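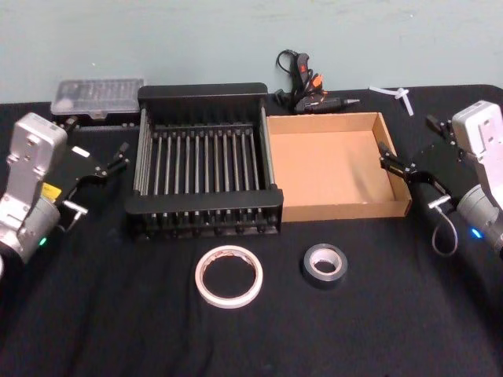

2019年8月21日（水）

台所の引っ越し準備、やっと手をつけました！9月に入ったらすぐ鍵の受け渡しなのに、いまだに毎日ふつうにお皿を使って、ふつうに洗って、ふつうに拭いています。段ボールを組み立てただけで半日終わった日もありました（ガムテープの端っこを探していた時間がかなり長い）。

このページは、台所まわりの物についてのおしゃべりを置いておく場所です。前に「荷造りの話、もっと書いて」と言ってもらったのを真に受けて、思いつくまま書いています。順番はめちゃくちゃなので、好きなところだけどうぞ。

## 黒い水切りラック

主役はやっぱりこれ。黒い金属の水切りラックです。細い棒が縦にずらっと並んでいて、両端の板も真っ黒。こういう、飾りのまったくない道具が昔から好きなんですよね。

買ったのは Janen という雑貨屋さんで、値段は4000円。当時の私には清水の舞台でした。だって水切りラックですよ、プラスチックのかごなら何個も買えちゃう。店の前を三回通り過ぎて、四回目に入って、買って、バスの中でずっと膝に抱えて帰りました。角が当たってけっこう痛かった。

棒の間隔がわりと細かいので、うちの平皿はすっと立ちます。困るのは深めのどんぶり。斜めに寝かせると隣の隙間まで占領するので、夕飯が麺の日はラックの半分がどんぶりで終わります。麺の日、多いんですけどね。

黒い布の上に黒いラックを置くと、すごく締まって見える！……と自分では思っているんですが、母に見せたら「どこにあるの？」と言われました。棒のあいだから布の黒が透けて、たしかに少し離れると溶けこんでいます。でもいいの、好きだから。

お手入れは、棒を一本ずつ布でしごくだけ。水あかは黒だと白く目立つので、気がついたときにクエン酸を溶かした水で拭いて、よくすすいで、すぐ乾いたふきんで追いかけます。面倒くさいけれど、これをやっているあいだはラジオがちゃんと聞けるので嫌いじゃないです。

## 浅い段ボール箱

ラックのすぐ隣に、浅い段ボール箱。ふたが開いていて、中身はからっぽです。

浅い箱って、荷造りを始めるまで本当にありがたみを知りませんでした。最初は大きくて深い箱こそ正義だと思っていたんです。それで食器を詰めたら、持ち上がらない。夫と二人でも廊下までがやっとで、結局ぜんぶ出して詰め直しました。あの日の夕飯は Sasa の持ち帰りサンドイッチです（あそこの卵サンド、引っ越したら遠くなるのがつらい）。

それ以来、お皿やカップは浅い箱、と決めました。壁が低いと手がそのまま底まで届くし、何を入れたかも上からひと目でわかります。詰めるときはラックの横にぴったり寄せておくのが私の流儀。左から取って右に入れる、それだけなので、テレビを見ながらでも手が迷いません。

箱は近所の八百屋さんの Ashour でもらったものが混ざっています。もらうときのコツは、午前中に行くこと。夕方だともう畳んで縛ってあって、ほどいてくださいとは言いにくい。トマトが入っていた箱は新聞紙を敷いてから使っています。

それから書き方の話もひとつ。箱の中身は側面に書いたほうがいいです。私は張り切って全部ふたに大きく書いてしまい、積んだとたんに何ひとつ読めなくなりました。

## 半透明の仕切りケース

ラックの後ろ、壁ぎわに置いてある半透明のケース。透明なふたつきで、中が小さく仕切られているタイプです。

これと同じようなケースを、うちでは何でも係にしています。袋どめのクリップ、輪ゴム、予備のねじ、いつのだかわからないカフスボタン。台所の引き出しをひっくり返すと、こういう細かいものが必ず底から出てきますよね？捨てていいのか判断がつかないものは、とりあえずここ。

Sanaa El Ouafi さんに教わったのは、仕切りのひとつをわざと空けておくやり方です。Sanaa さんは前の職場の先輩で、私が知っているなかでいちばん引っ越しの多い人。もう14回もしているそうで、経験の重みがちがいます。家具を外したときに出たねじは、その空けておいたところへ放りこむ。あとで探さなくてすむし、足りなければその場で気づく、と。

私はさっそく真似したんですが、空けておいたはずのところにキャラメルを入れてしまいました。引っ越し当日までにはたぶん食べます。

## 黒い布のこと

テーブルには黒っぽい布をかけています。お皿を並べても音がやわらかくて、気が楽。新しい家でもテーブルクロスは暗い色にするつもりです。

白いクロスにも憧れはあって、一度 Ganley で買った真っ白なのを使っていたんです。そこへ初日にカレー。しかも自分で。洗っても薄い黄色が残って、今は裁ってふきんになりました。枚数がとれたので、そこはよかった！

黒は黒で、パンくずとほこりがよく見えます。粘着ローラーを手の届くところに置いておくと、ついでにさっとかけられて快適です。

## 壁の色

壁は淡い青緑。こういう色、好きですか？私は大好きで、新しい台所もできればこの系統に塗りたいと思っています。

真っ白な壁よりも、黒い道具を置いたときの感じがやさしいんですよね。夫はクリーム色派なので、ただいま交渉中。色見本の紙を冷蔵庫に貼って毎朝ながめているんですが、朝と夜でまるで違う色に見えて、ふたりとも余計にわからなくなってきました。賃貸のときは選べなかったので、迷えるだけで楽しいです。

## 荷造りメモ（ほぼ自分用）

- お皿は寝かせず、立てて詰める。紙は一枚ずつ、けちらない。
- 平日の食器は5枚だけ残して、あとは全部しまう。
- どんぶりは重ねず、あいだにふきん。例のカレーのふきんがここで活躍。
- 水切りラックは最後に詰めて、最初に出す。棒に緩衝材を巻こうとして一度からまったので、大きなタオルで丸ごとくるむことにした。
- 仕切りケースは立てない。ふたを閉めて、平らなまま手で持っていく。
- 箱の中身は側面に書く！
- キャラメルを食べる。

今のところ、台所だけで17箱の予定です。本棚の段ボールはまだ一つも組んでいないので、そこは見なかったことにして、今夜はとりあえず湯のみから包みます。

水切りラックの置き場所がまだ決まっていないのも悩みどころ。新しい流しは今より横が狭くて、縦向きに置くか、後ろの棚に逃がすか、メジャーを持ってうろうろしています。狭い流しでうまくやっている方がいたら、どう置いているか教えてください。お皿を洗う人が左ききの場合だと、なおうれしいです（夫のほうです）。

次は鍋の話を書きます。持ち手が取れかけている片手鍋を連れていくかどうか、まだ夫ともめているところです。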